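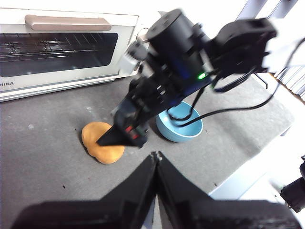
Page last changed: Mar 6, 2024

How does a robot know where its hand is?

Close your eyes and touch your nose. Easy, right? You didn't have to look, because your body keeps track of where your arm is all the time. A robot arm has to do the same job with software, which is the part I work on here at Holtwood, and I think it's the best part!

The arm I like to show visitors is a black one with a gripper on the end. A gripper is a robot's hand, and it's a pretty simple hand. The one reaching down to the orange thing on the gray mat has a pointy, wedge-shaped finger, and you can see it pressing on the right half. The orange thing looks a bit like a peanut (or a bun, depending on how hungry you are).

So what does the software have to figure out? First, seeing. A camera doesn't know what a bowl is. It hands the computer a giant grid of colored dots called pixels, and that's all. One of our programs, called Morsy, hunts through those dots for patterns. A patch of orange dots with a rounded edge could be the thing we want. A round shape in light blue could be the bowl. Morsy learned this from 2,553 practice pictures that people had labeled by hand, which took most of January and a lot of snacks.

Little things can cause trouble. There are tiny dark crumbs on the mat, and a program has to learn that a crumb is not worth picking up. And look at the toaster oven! The window is dark glass with a wire rack behind it. You know right away that the rack is inside and the glass is in front. A program has to work that out, and glass is one of the hardest things for it to understand.

Next comes planning. Our planning program is called Clanis. Say the job is "move the orange thing to the bowl." Clanis has to draw an invisible path through the air that doesn't bump the oven or knock the bowl over. It tries 40 paths, throws out all the ones that crash, and picks the smoothest one that's left. All of that happens in the computer before the arm moves at all. The cables count too! They loop out from the side of the arm and pass right over the bowl, so we have to think about where they'll swing.

The last piece is control. Every motor in the arm has a sensor that says how far it has turned. The control program checks those numbers over and over, super fast, and asks, "Am I where I should be?" If the answer is "a tiny bit too low," it sends the motor a tiny fix. You do this when you carry a full glass of milk across the kitchen.

Squishy things need extra care. If the gripper closes too hard it can squash them, and if it closes too gently they slip out. We start with a light squeeze and let the software add a little more at a time.

Try it at home

You need 2 people, a spoon, a bowl and 5 cotton balls. One person is the arm and wears a blindfold. The other person is the camera and can only say left, right, forward, back, up, down, open and close. "Open" means tip the spoon, by the way. See how many cotton balls you can get into the bowl. Then swap!

If you get stuck, try using smaller steps, like "left a little." My first try ended with a cotton ball in my tea.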